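上周搬东西的时候翻出一堆旧纸箱，顺手又想起有人问我，那种杂物间、小储藏室到底怎么收拾才不会两个月就打回原形。我自己折腾过好几轮（交了不少学费！），干脆把现在用的这套办法写下来，你照着做就行，顺序别乱。

## 先清空，再动脑子

我以前总爱站在门口想方案，想半天，最后把左边的东西挪到右边，累得要死，看着跟没收一样。现在我的做法很粗暴：全搬出来，堆到走廊或者客厅，地面露出来再说。

搬的时候顺便分成三堆：

- 留下的
- 送人或者卖掉的
- 直接扔的

拿不准的怎么办？找个箱子丢进去，封好，写上月份，比如“十月”，明年十月还没打开过就整箱处理。我家去年那箱最后是原封不动送走的，里面有什么我到现在都没想起来。
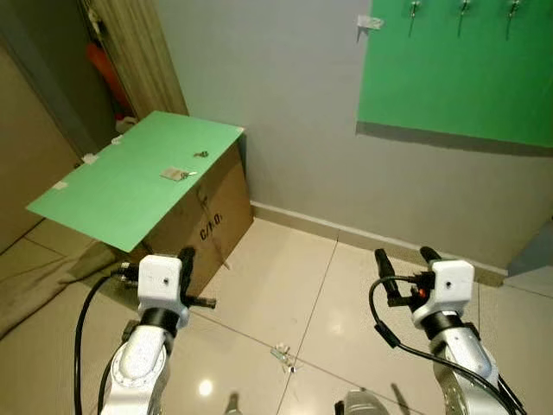
地面露出来之后先扫后拖，墙角的灰用旧牙刷刷一遍，然后等地彻底干了再往回搬。别急，我有一次晚上九点多急着收工，箱子直接压在湿地砖上，底全软了，第二天一提，东西哗啦掉一地……

## 量尺寸，别靠眼睛

卷尺拿出来，量长、宽、高，门洞也要量。我吃过的亏是架子买回来能放进房间，门却打不开了。量完记在手机里，买东西的时候随时翻。

架子我用的是 Rathjen 的层板架，最多能承重500斤，放书、放工具箱都够用，就是螺丝有点难拧，建议两个人装，一个扶一个拧。盒子我买的 Prukura，方方正正能叠起来，比圆的省地方多了。预算紧的话，结实的快递纸箱也完全可以，拿胶带把底部封两道，先用着，等习惯固定了再换。
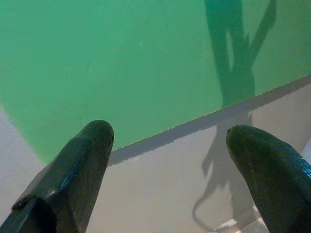
**盒子要不要全买透明的？**

看放什么。常拿的小零件、电池、灯泡用透明的，一眼能看见；换季衣服和被子用不透明的就好，贴个标签，看着也清爽。

标签我推荐手写，真的！我买过 Casen 的标签机，用了一阵就懒得开了，还是马克笔加美纹纸胶带最顺手，撕掉也不留胶。标签贴在朝外的那一面，上面别贴，叠起来就看不到了。字写大一点，写具体一点，“杂物”这种词等于没写，写“延长线和插头”多好找。

## 怎么往回放

1. 最重的放最底层，水桶、工具、成箱的饮料都归这里，弯腰搬总比从头顶往下接安全。
2. 每周都用的放在腰到眼睛之间。我把吸尘器配件和备用垃圾袋放这儿，伸手就够到。
3. 一年用一两次的放顶层，节日装饰啊、行李箱啊，反正要搬梯子，也不差那一会儿。
4. 每层留出一点空位，大概一个盒子的宽度。东西总会变多的，塞满了以后新来的就只能堆地上，一堆地上就完蛋。
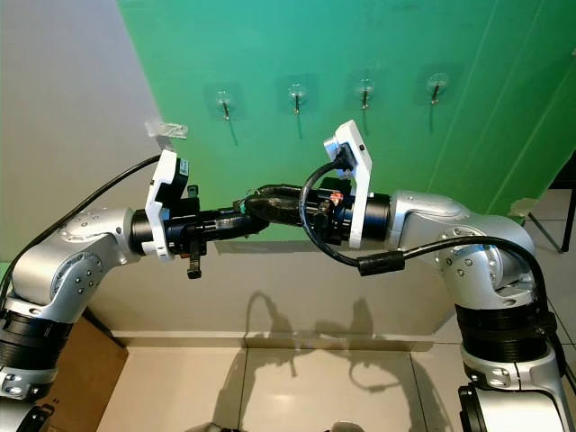

## 之后怎么保持

我每个月挑一个下午进去转一圈，把放错的归位，空盒子拿出来，一般一首歌到几首歌的工夫就弄完了，边听边干还挺解压。

另外在门后挂一张清单，写清楚哪层放什么，家里其他人找东西就不用老喊你。我用的是 Zurkari 的磁吸白板，擦掉重写很方便，普通一张纸贴上去也一样。新买了东西、挪了位置就顺手改一笔，要是拖到下次，八成就忘了。

潮湿的地方记得放除湿盒，满水了及时倒，纸箱离墙留一点缝，梅雨天尤其要勤看。我住的地方一到那阵子墙都冒汗，纸箱我都会垫两块木条，搬开拖地也方便。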